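Month three of the folding robots at Hestutar. I sort returns. I was told my job would "evolve," a word I had only heard used about fish.

The old setup: eight of us at long tables, radio on, arguing about whether a stain was a stain. The new setup: two arms, one belt, three of us, and a screen that says NEEDS ASSIST in a font I now see when I close my eyes.

They do T-shirts beautifully. I'll give them that. 900 on a good shift, corners like a hotel napkin.

Sweatshirts are another matter. A sweatshirt has opinions. So most of my evolved job is sweatshirts.
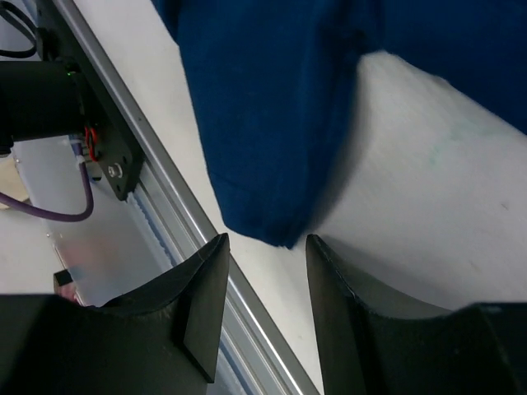
Royal blue, fuzzy, two fingers waiting underneath. My coworker, Tuesday.

What changed for the better: my shoulders. I used to go home and lie on the floor for 30 minutes before I could cook. Now I cook first and lie on the floor by choice.

What changed for the worse: the talking. You can't chat with someone across a safety fence, and the radio went when the table it sat on went.

Sheyla Lozano trained me on the old tables and now she trains the arms. Same voice for both of us. "Smaller pinch. Don't yank it." I felt a little jealous.

Management says assists are down to 91 a day. They count the ones where we press the button. We quit pressing it for hoods in March — faster to just reach over during the pause and fix it.

Anyway, there's a meeting about the button.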